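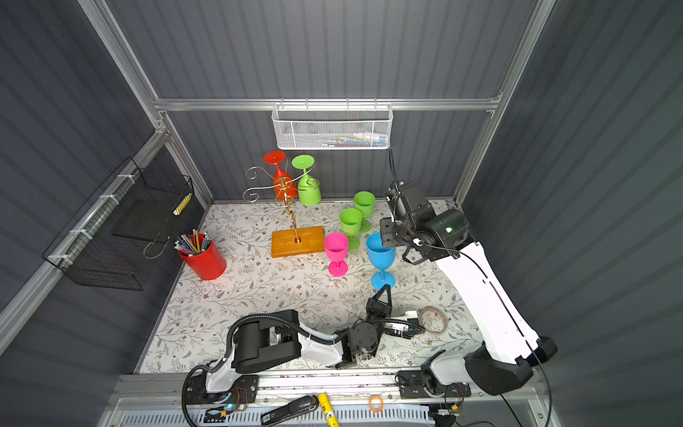 4. Planning and Cost of the Workcell

4.1. Starting point

The equipment plan was written in September, before any part was ordered. The workshop at Nondham had a budget that was fixed for the year, and the money could not be moved between large equipment and small supplies. For this reason we separated the plan into three lists: the arms and their grippers, the enclosure with its mounting parts, and the objects for the tasks. The first list took most of the money and was quick to decide. The second and third lists were cheaper but needed many more meetings.

Two arms were planned from the beginning. We asked two suppliers, Sesto and Macedo, for a written offer covering the same items: arms, grippers, wrist cameras, cables and one year of spare parts. The offers were difficult to compare. Sesto counted the gripper fingers as a consumable and put them in a separate line, while Macedo included one spare set in the price of the gripper. Salamatu Shehu rewrote both offers in one common table, and only after this we could see that the difference was smaller than the cost of delivery. We chose Sesto for its shorter delivery time, which was 18 working days.

4.2. Enclosure and mounting

The enclosure is made from aluminum rail with dark gray ribbed panels on the walls. We had set aside 2000 dollars for it. A ready-made enclosure was also considered, but in our experience a rail frame is easier to change later - a basket, a bracket or a camera can be moved without drilling. The arms are fixed at the front of the table, one on each side, so that both can reach the middle of it.

Small storage was not in the first plan at all. It was added when Kibet Mohamedi pointed out that tools and markers would otherwise be left inside the reach of the arms. We use wire mesh baskets hung on the rails. One of them is attached with ordinary cable ties, and we see no reason to buy special clamps for this purpose. Our advice to other groups is to reserve one line in the budget for such parts, even if it is not yet known what they will be.

4.3. Task objects

For the hanging task the plan required a rack with several positions and glasses that differ in color but are similar in shape. Glass was excluded at an early stage. The price of a broken piece is low, but the time for cleaning the cell should also be counted as a cost, and it is much higher. We selected plastic stemmed glasses in bright colors and a metal rack on a wooden base, of the kind sold for home use. The printed cloth on the table was bought in the same order. We preferred a pattern of leaves and flowers to a plain surface, as the tables in a home are seldom plain.

All task objects together, including spare glasses and office supplies such as tape, pencils and a stapler, cost 461 dollars. This sum looks small beside the arms. However, it had to be approved by a different office, and the approval took longer than the one for the arms themselves.

The position of the wrist camera had an influence on what we bought. A rack that is too wide does not fit in the view when the gripper is close to it, and rack arms that are too thin are hard to separate from the wall behind. We therefore recommend testing the view with a borrowed or cardboard rack before ordering.

Figure 2. Wine glass rack in a view from the wrist camera. The glasses hang upside down by their feet, and the fingers of the gripper enter from below.
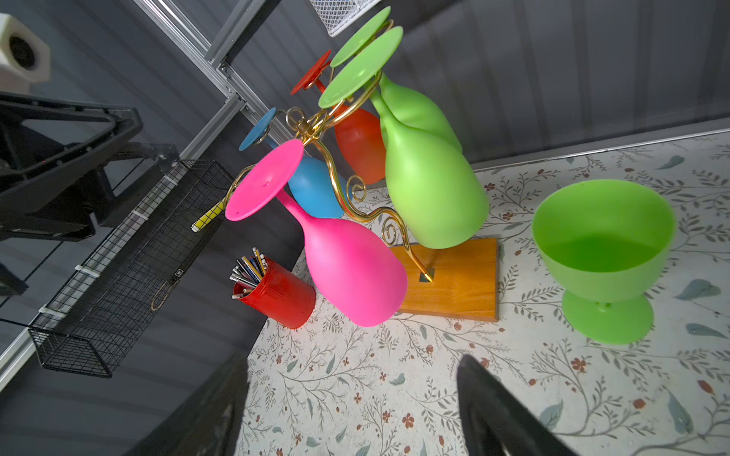
4.4. Running costs and use of the second arm

The running costs were estimated by Rehema Kirui in December 2022. The largest part is not electricity, as we had expected, but operator time. After it come cables, which bend many times at the wrist and should be treated as wearing parts. We keep a spare cable for each arm. Gripper fingers are the next item - we plan one replacement set per arm and year.

The second arm is the part of the plan that reviewers of the budget questioned most often. It nearly doubles the first list. In the work itself, one arm may carry a glass by its foot over the table while the gripper of the other is open and free for the next object. Figure 2 shows only the view of a single wrist, so it should not be used to judge how much space two arms need. We measured this space with the rail frame mounted and the table in place.
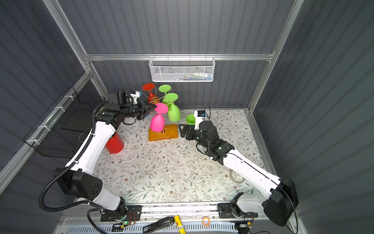

Could the second arm be bought one year later?

It could, if the mounting plate, the power supply and the rail for both arms are paid for in the first year. Adding these parts afterward would mean taking the front of the cell apart. The offer from Sesto was valid for the second arm only when both were ordered together, and we did not ask for a separate price.

4.5. Limits of the estimate

Our figures come from one site and one order. Import fees are not included, and neither is the work of Dennis Mwakalinga, who assembled the frame during his regular hours. A group that must pay for assembly should add it to the second list. We also had a suitable room already, with enough power outlets, and other groups may have to plan for this first.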